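Cell Two, Sunday

Ten past 7. Dayana Zamudio had the old pads in a saucer, the new blue ones on. One screw short. Always one screw short.

"Velgate said 93 folds before they wear," Sepehr Alipour said.

"Velgate says alot."

She checked the pivots. Left side stiff, bit of oil, wiped it off again. Too much and it gets on the cloth and then Sastville rings up. Log said fault 646, jaw not closing. Fine. Jaws open, over the black ones, the red blanket underneath. Sepehr held his breath, silly man.

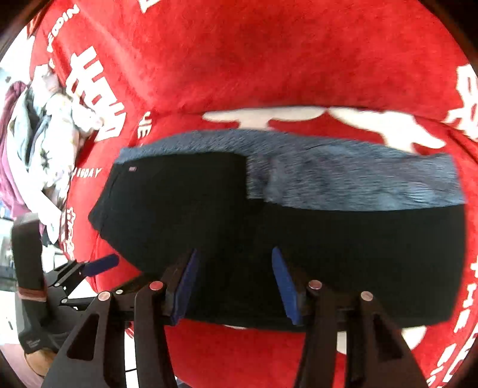 Quarter to 8

Second gripper next. Same pads, same stiffness probably. Sepehr found the screw in his shoe, no idea how long he'd been walking on it.

"Do we tell Ranjbar?"

"Tell him what. It's a screw."

She put it in, half a turn, stopped, half a turn more. Teh kettle clicked off in the other room and neither of them went.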